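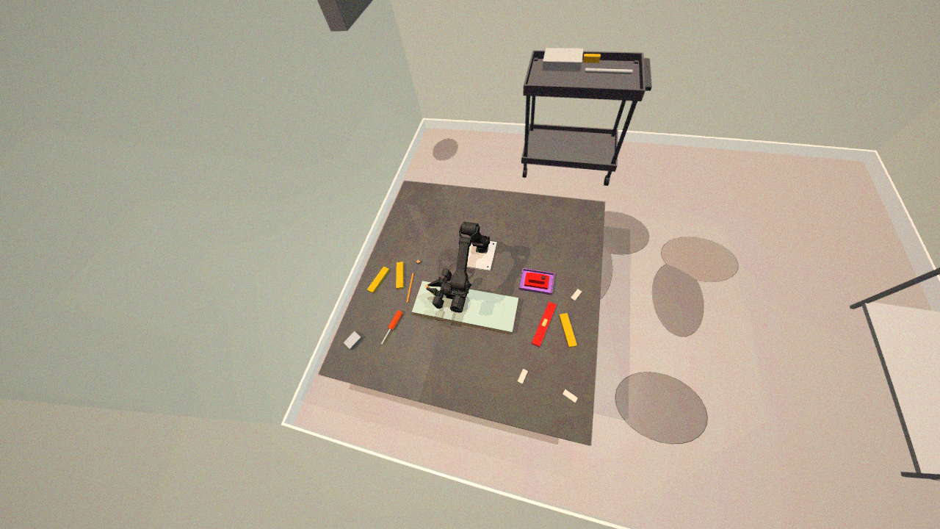 My quarrel with the Cedari checklist for simulated arm tests starts at rule 6, "clear the workspace of items not needed for the task." Fine on paper. Our rendered mat has a screwdriver on it, and bars and blocks scattered all over — a pass or a fail? The rule never names a task, so you can argue either.

Donal Phelan says the wording is loose on purpose. I don't buy it.

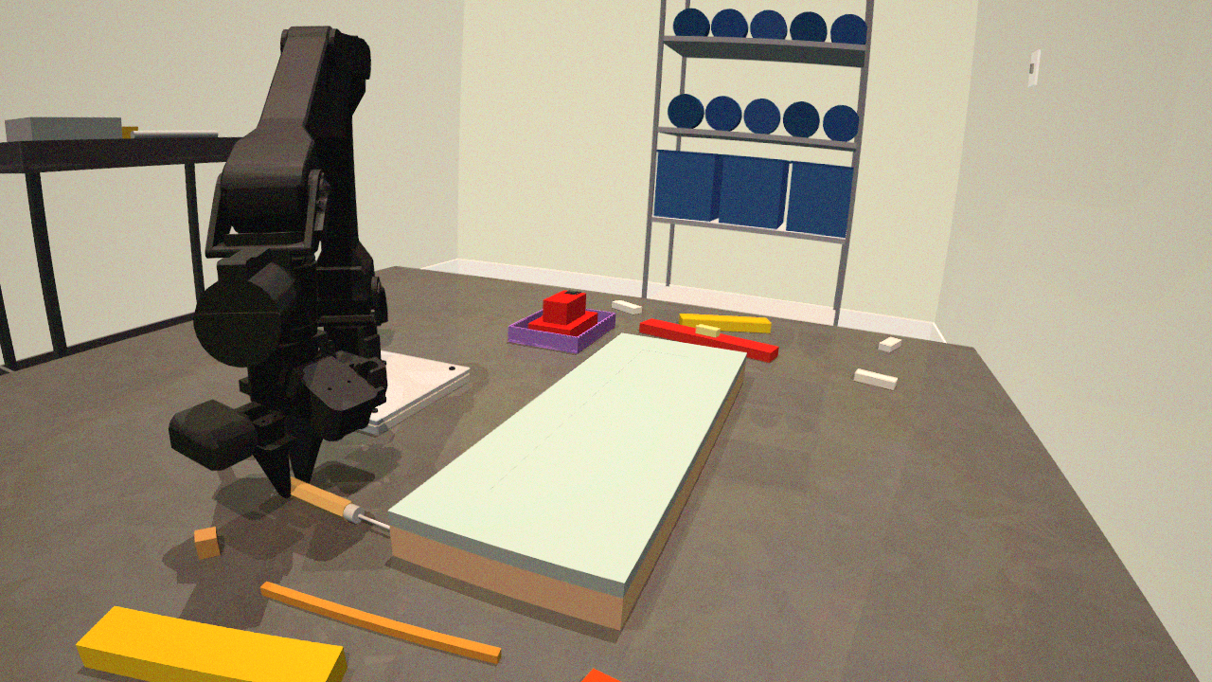

Loose wording is how two labs score the same run 31 and 81 and both call it good practice. I'd cut the rule until someone in May's review rewrites it.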